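Magazine > Features > Rindstead

The Color of a Small Town
by Haoran Xia

In Rindstead the houses were gray for many years. Then Henrik Haberkorn painted his door yellow, and 5 neighbors followed him before December.

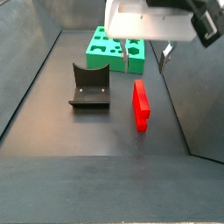

Color in a town works by contrast. A painted door needs a quiet wall – the same way a bright green block stands out inside a dark gray box. Haberkorn bought his paint in Paritska and he still has half a can.

Related
Fernano: The Last Ferry
Tea With Jia

Contact | Copyright | Back to top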